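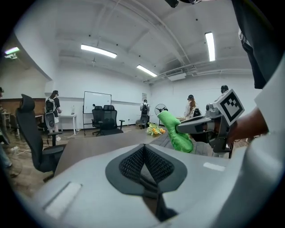

Getting More Life Out of Microfiber Cloths and Dusters

August
By the Brikach Home Desk

Wash microfiber on its own. Cotton towels shed lint, and the split fibers grab it and hold on to it through the rinse. If you only have a few cloths to do, save them in a mesh bag until there are enough for a small load.

Use warm water and half the detergent you would use for clothes. Skip fabric softener and dryer sheets, which leave a coating that makes the cloth push dust around. A cloth that has already been coated can often be rescued with a 30-minute soak in hot water and a splash of white vinegar, then a plain wash.

Slip-on duster covers should come off the handle before washing. Shake them outside first. Squeeze the water out by hand and hang them by the cuff, and when they are dry, fluff the pile with your fingers or a clean, dry toothbrush.

Tumble dry on low or no heat. High heat melts the tips of the fibers, and a melted cloth feels scratchy and can mark glossy paint.

Keep bathroom cloths apart from kitchen ones. Two colors will do it, or a laundry marker on the tag.

Most makers rate a cloth for 200 washes or more. When one stops picking up water, move it to the garage for wheels, tools and the lawn mower. Don't use it on glass after that.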